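Polling place inspection: checklist with comments
Borkport municipal ballot, Garside ward
Inspecting officer: Consuelo Montoya
Second signatory: Ulises Villanueva
Inspection carried out in November, start 09:15, finish 12:40

Scope

The inspection covers the single polling place serving Garside ward, the ground floor of the Plandis building on the harbour side. The ward has 3,956 registered electors. Results are recorded as Pass, Pass with comment, or Fail. A Fail must be cleared and re-signed before the ballot boxes are delivered. A Pass with comment may be cleared by the presiding officer on the morning of the poll and noted in the log.

Previous inspection sheets for this building used the old numbering. Item numbers below follow the current sheet. Where an item existed under the old numbering, the old result was read before the visit but has not been carried forward.

Section A. Approach and entrance

A1. Route from the public pavement to the door free of steps or fitted with a ramp.
Result: Pass.
Comment: Ramp is permanent. Handrail on the left going up, firm under load.

A2. Ramp surface in good order.
Result: Pass with comment.
Comment: Grip strip lifting at the lower end. Tape down on the morning of the poll and check again at midday. Tape is in the presiding officer's kit.

A3. Door opens fully and can be held open.
Result: Fail.
Comment: The right leaf drops shut. The hook on the wall does not meet the eye on the door. A wedge is not acceptable on this door as it forms part of the fire exit route. Plandis has been asked to refit the hook. Re-inspect before delivery.

A4. Campaign material removed from the boundary.
Result: Pass with comment.
Comment: Two posters on the railings, one for each of the harbour levy campaigns. Both were inside the boundary and both campaigns have been written to. Any material put back after the notice is to be photographed, taken down and bagged, with the time written on the bag.

A5. Boundary marked for tellers and campaigners.
Result: Pass.
Comment: Line falls at the second lamp post. Tellers may stand on the pavement side and may not block the ramp. A copy of the plan goes in the log.

Section B. Interior circulation

B1. Separate way in and way out.
Result: Pass.
Comment: In by the main door, out by the side door to the car park. The side door has a level threshold.

B2. Clear width along the whole voter route.
Result: Pass with comment.
Comment: Narrowest point is between the issuing desk and the pillar. Move the desk towards the window before opening. The position is marked on the floor in yellow tape.

B3. Floor free of trip hazards.
Result: Pass.
Comment: Mats are recessed. No cable crosses the voter route. The lead for the desk lamp must run behind the staff chairs and be taped at both ends.

B4. Queue space under cover.
Result: Pass with comment.
Comment: Indoor space holds 40 people standing in line. Beyond that the queue goes out on to the ramp and the downhill side of the pavement. If it rains, the presiding officer may open the inner lobby, but the lobby must be emptied before the close of poll so that the end of the queue can be established.

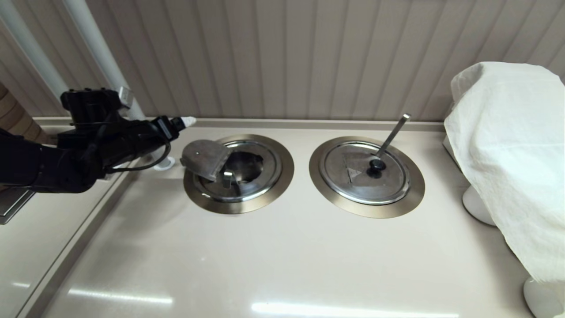
B5. Persons in the queue at close of poll.
Result: Pass.
Comment: Procedure card present and current. A member of staff stands behind the last person in the queue at 22:00. Anyone in front of that member of staff is entitled to vote. Anyone arriving later is not, and the refusal is entered in the log with the time. The wall clock was four minutes slow and must not be used. Use the clock issued with the kit.

B6. Seating for voters who cannot stand.
Result: Pass.
Comment: 7 chairs with arms, kept along the window wall. A voter who sits down keeps their place in the queue. Staff to say so aloud.

Section C. Voting compartments

C1. Compartments screened on three sides.
Result: Pass.

C2. No view of the writing surface from the queue, the desk or the windows.
Result: Fail.
Comment: The compartment nearest the window can be seen into from the car park steps. Turn it through a right angle or cover the lower pane. Covering is preferred, as turning it reduces the width at B2. Re-inspect from the top step, standing and at seated height.

C3. Low-level compartment provided.
Result: Pass.
Comment: Knee space adequate. The pencil string was too short to reach the far side of the shelf and was replaced during the visit.

C4. Pencils sharp and attached.
Result: Pass with comment.
Comment: Spares needed. Voters may use their own pen.

C5. Large-print notice and sample ballot paper on display.
Result: Pass with comment.
Comment: The notice was the version printed before the wording of the levy question was changed. It has been removed and destroyed. The replacement must carry the words "for a period of five years". Check this line specifically, as the two versions are otherwise the same.

C6. Tactile voting device present.
Result: Pass.
Comment: Tried against a sample ballot paper. The flaps line up with both boxes. Staff who have not used the device should practise once before opening.

Section D. Issuing desk and register

D1. Desk large enough for two clerks, register and ballot paper books.
Result: Pass.

D2. Register cannot be read by voters from the front of the desk.
Result: Pass with comment.
Comment: The upright board must be in place. It was found behind the stage curtain.

D3. Private place for identity checks.
Result: Pass.
Comment: Folding screen and mirror supplied. Screen to be placed at the window end of the desk. If a voter asks for a private check, only one clerk goes behind the screen with them.

D4. Late additions to the register.
Result: Pass with comment.
Comment: 43 electors were added after the main print. The supplementary list was clipped to the back of the register, where it was missed in the trial run. Clip it to the front cover. A voter must not be turned away until both lists have been read.

D5. Refusal forms and tendered ballot papers.
Result: Pass.
Comment: Both packs sealed. Seal numbers entered in the log by U. Villanueva.
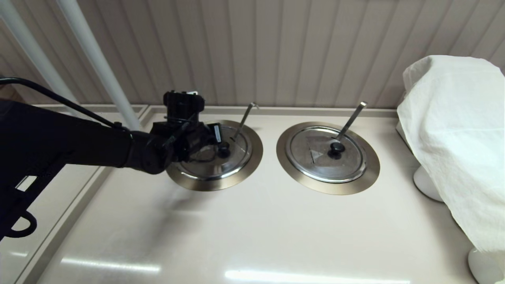 D6. Telephone contact with the election office.
Result: Pass.
Comment: Mobile signal good at the desk, poor in the lobby. The office number on the laminated card is correct. The number on the inside lid of the kit box is last year's and has been struck through.

Section E. Ballot box

E1. Box undamaged, lid closes square.
Result: Pass.

E2. Seals present in sufficient number.
Result: Pass.
Comment: Seals supplied by Metuvari. The new pattern locks on the first pull and cannot be backed off. One was broken in the trial by threading it the wrong way. The arrow must point towards the lid.

E3. Box in full view of the presiding officer at all times.
Result: Pass with comment.
Comment: View is lost if the desk is left in its ordinary position. Moving the desk under B2 also clears this item.

E4. Box shown empty to those present before sealing.
Result: Not applicable on the day of inspection.
Comment: Presiding officer to do this immediately before opening and to write down the names of any agents who watched.

Section F. Fire, first aid and staff welfare

F1. Extinguishers in date.
Result: Pass.

F2. Exit signs lit.
Result: Pass with comment.
Comment: The sign over the side door flickers. Reported to Plandis. Not a bar to opening, as the sign stays readable, but it is to be looked at again with A3.

F3. First aid box complete.
Result: Pass with comment.
Comment: No eyewash. Plasters low. Top up from the office store.

F4. Staff breaks.
Result: Pass.
Comment: No fewer than two staff in the polling room at any time. The presiding officer does not leave the building between opening and close. Food and drink are to be kept off the issuing desk.

F5. Heating.
Result: Pass with comment.
Comment: The timer goes off at 18:00. Plandis to set it to run until 23:00. The override is in a locked cupboard and the key is not held by us.

Section G. Items to be cleared

A3, door hook. Owner: Plandis. Re-inspection required.
C2, view into end compartment. Owner: election office. Re-inspection required.
C5, replacement notice. Owner: election office. Send by hand, not in the general post.
F5, heating timer. Owner: Plandis. Written confirmation will do.

All other comments are for the presiding officer and may be cleared on the morning of the poll. Clearance is shown by initials and a time against the item number. A tick alone will be treated as not cleared.

Signed: C. Montoya
Countersigned: U. Villanueva, with a note that C2 was viewed from the car park steps only and the upper windows of the building opposite have not been tested.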